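Setting Up Your Mukar Practice Barre

Your Mukar portable barre goes together in minutes, and then any bit of floor can be your studio!

1. Slide the two uprights into the feet until each one clicks.
2. Fit the barre and tighten both knobs by hand.

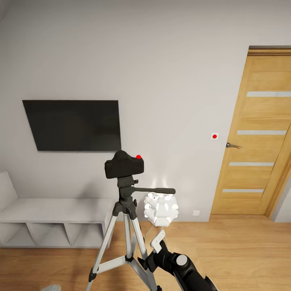

Filming your pliés is a wonderful way to learn, so put the barre side-on to your camera. A tripod with a panning handle on the right, for instance, makes it easy to follow you across the floor. Leave 4 feet clear for kicks.

3. Set the barre height a little above your waist.

Caution: Never hang or sit on the barre.

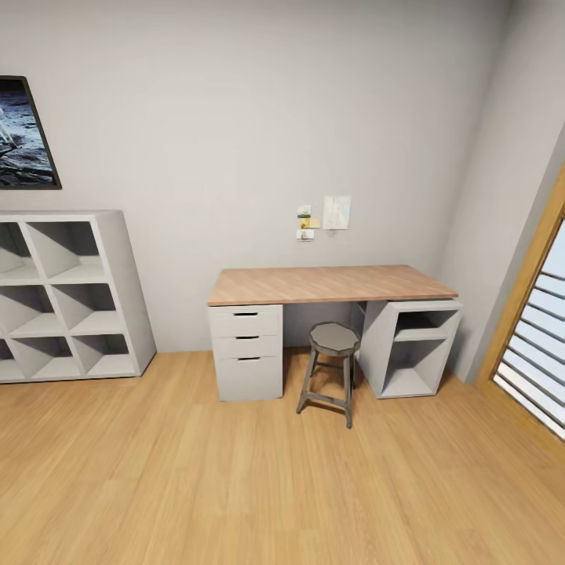

The height pins lock every 2 inches, so growing dancers can move up as often as they like. Check that both sides match.

4. Press down lightly at each end. If it rocks, turn the leveling feet.
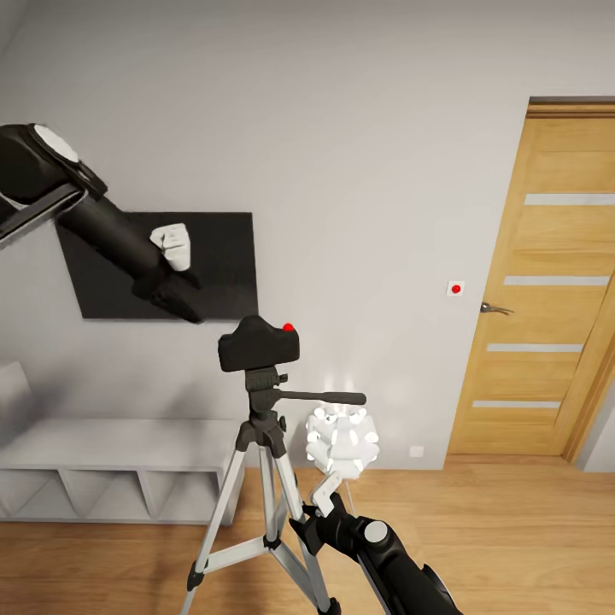
First Warm-Up

5. Stand tall, rest one hand on the barre and do 6 slow demi-pliés. Lovely!

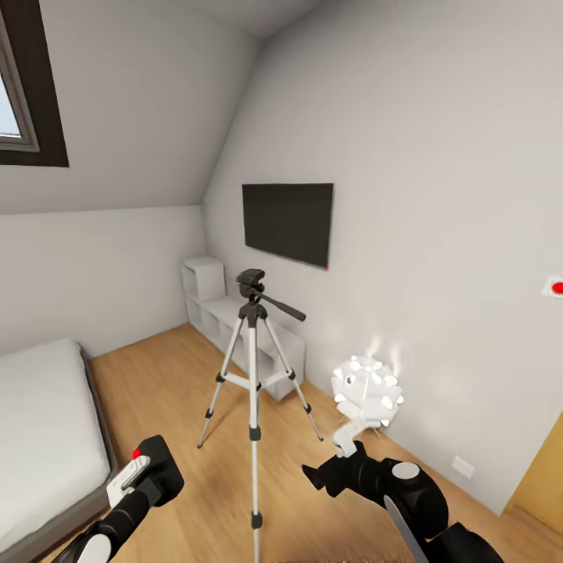

Switch sides and repeat. Retighten the knobs before Thursday's class, or whenever you next dance.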